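Teleop or hand guiding for two-arm mug task?

jsang
Two arms, one ribbed plastic mug, tipped on its side. The policy has to set it upright. I have 920 demos by remote control and the left gripper still comes in at the wrong height. Thinking of redoing the set by hand guiding.

nat_figueiredo
How many operators?

jsang
Two. Akinyi did 16 sessions, I did 13.

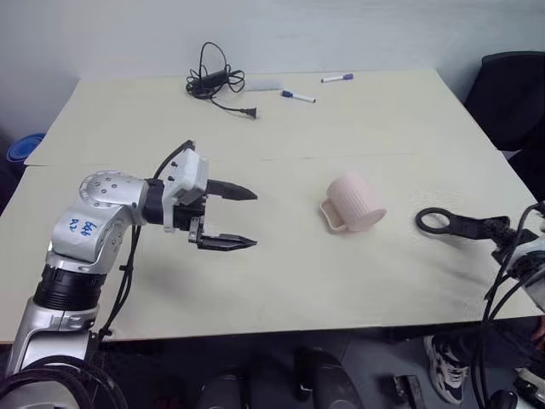
Start pose is the same every time, fingers open, mug near the middle. Only the mug angle changes.

g_catacutan
Then I would not redo it. Hand guiding puts your arms in the camera view and you can't move both wrists well alone. Vary the start pose and record more.

kashindye
Disagree. With remote control you get no feel for contact, so people hover and correct. Those corrections end up in the data. We switched at Fistbridge in February and the height error dropped.

g_catacutan
Dropped on one arm or two?

kashindye
One. Fair point — two arms needs a second person.

nat_figueiredo
Check the lag between commanded and measured joint angles first. Ours was bad enough to look like a height error.

jsang
I've been training on commanded. Will rerun on measured before I record anything new.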